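Key and Small-Item Handling Coordinator (part-time, fixed term)
Lostard Shared Lodgings — Tulness site
Reference: TUL-13

Lostard Shared Lodgings lets furnished rooms and short-stay apartments on the Tulness site. The post covers the issue, return, labeling and storage of door keys, mailbox keys and locker keys, together with the small items that guests leave behind. The work is done indoors, at a table in the ground-floor lounge, during changeover hours.

The Tulness site holds over 700 keys. Most are kept as pairs on a split ring. A set is checked on the table before it goes back to storage: rings apart, blades clear of each other, cut edges easy to read.

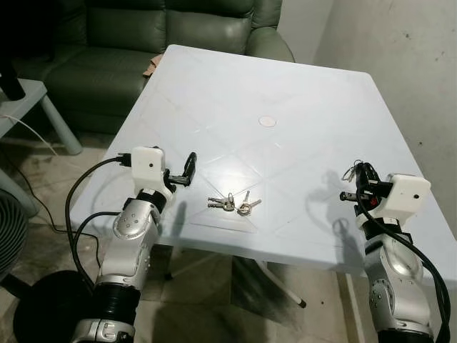 Posted by Mazza
Site Operations Lead, Tulness

The lounge has a square white plastic table and a dark green leather sofa. The table has molded ridges across its top, so small parts should be set down flat and lifted, and should not be slid. The post holder keeps the tabletop clear of everything except the sets being checked.

Main duties

Receive returned sets from the drop box and match each one to the register.
Compare each blade with the reference cut for the room. Report bent, cracked or heavily worn keys the same day.
Replace split rings that have opened. Rings are supplied in two sizes.
Attach a numbered tag to any set that leaves the building. Sets stored on site are held without tags, in numbered trays.
Record found items by type, room and date of departure. Bag them and place them in the holding cabinet.
Wipe down the table at the start and end of each shift.
Prepare the weekly list of missing sets for the locksmith.

The register is kept in Trundix, the booking and stock system used at all Lostard sites. Prior knowledge of Trundix is useful but is not required. Training takes two shifts and is paid at the full rate.

Requirements

Good close vision, with or without glasses. Cut patterns on neighboring rooms can differ by a single notch.
Steady handling of small metal parts over long periods.
Clear handwriting. Tags are written by hand.
Basic computer skills, including entering and correcting records.
Ability to sit or stand at a table for up to three hours, with breaks.
A background check is required before any keys are handled. Lostard pays the fee.

Experience in a hotel, a tool room, a parking office or a mail room will be considered relevant. Locksmith training is not needed. The post does not include cutting keys or fitting locks.

Work surface and light

Checking is done under overhead light on a pale surface. Silvery keys give bright reflections in this light, and applicants should be comfortable turning a key by hand until the cuts can be read. A desk magnifier is supplied on request. Trays and bags not in use go back on the shelf, and the surface is left free for the next set.

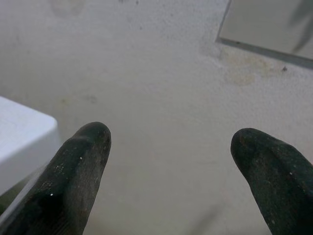 Pale, fine-textured surface, with a white rectangular object at the left.

Hours and pay

13 hours per week, in shifts agreed one month ahead. Most shifts start at 10 in the morning, after the main departures. Some weekend work is expected — the rota is shared equally among the site team. Pay follows the Lostard support grade, and the current rate is sent with the application form.

The contract runs for 9 months from the first week of April. It may be extended if the third building at Tulness opens on schedule.

Selection

Applicants who meet the requirements will be asked to attend one session on site. It has two parts: a short interview and a practical check. In the practical check, the applicant sorts a mixed tray of keys into pairs, fits each pair to a ring and records the result on paper. Accuracy is scored first and time second. Sample keys are used, and none of them opens a door on the site.

How to apply

Request the form from the Tulness front desk, in person or by mail. Return it with a one-page work history and the contact details of two references. Quote TUL-13 on the envelope. A cover letter is optional.

Closing date: Sat 6 December. Forms received after the front desk closes on that day will be held for the next opening.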